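Review: the Demen hand-held gripper, after one season with our robotics club 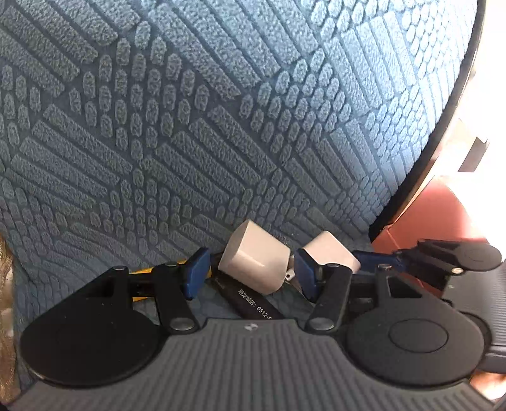
The Demen over a marker and a pencil, white fingertip blocks on.

By Estrella Zavala, 18/08/2022

I coach the Himgate after-school robotics club with Valdir Sampaio, and last November we put most of our parts money into one Demen gripper. It's the kind you carry around by hand: two fingers, a ribbed gray body, all the linkages out where you can see them. The kids use it to show a task with their own hands first, and then they try to get our arm, Drunia, to do the same thing. I was nervous about spending that much on a single tool. I'm not anymore, I love this thing!

The best part for our club is that nothing is hidden. The black arms, the pivot screws, the big round discs they swing from — a sixth grader can look at it and start asking good questions in the first minute. Anežka Tóth, one of our ninth graders, drew the whole linkage in her notebook before we'd finished reading the setup sheet, and her drawing is now what we hand to new members (it's clearer than the sheet, sorry Demen).

Fingertips. Ours has blue pads with white blocks on the inner faces, and the blocks are chunky. For erasers, dice, bottle caps and toy bricks they're wonderful. Pens and pencils are harder, and we spent a lot of the spring on them. A marker lying on a soft seat cushion sinks a little and rolls when you touch it from the wrong side, so the kids had to learn to come in square to the barrel. Once they got that, they went a bit pen crazy. Our best run was 88 clean pickups in a row, by a very stubborn seventh grader, and the whole room was counting out loud by the end.

I'd push any club to practice on upholstery and not only on tabletops. Bumpy fabric is a great teacher. The fingers catch on it if you come in too low, and you feel that in your wrist right away, so the kids fix their approach without me saying a word.

We logged 3138 tries over the season, of which 527 were thrown out for one reason or another (mostly the log sheet, not the gripper). In all that time I tightened the finger screws twice and replaced nothing.

Things I'd change: the body is wide. Smaller hands get tired, and our younger kids worked in pairs, one steering and one squeezing, which was very funny to watch and worked better than you'd think. The width also means you can lose sight of a thin object right under the fingers. And the setup sheet skips how to swap the blocks, so we had to work that out ourselves. Push from the back, don't pull from the front.

Before this we had a Michalík kit, which is cheaper and a fine way to learn gears, but the fingers had enough wobble in them that the kids blamed the kit for every drop. With the Demen they look at their own log and try again.

Would I buy a second one? We already have! It goes to the beginners' group with Valdir this fall, and I'm hoping to try softer tips on ours. If your club has done that with the Demen, please leave a comment and tell me what you used.

Get new club reviews in your inbox. Enter your email to subscribe. You can unsubscribe at any time.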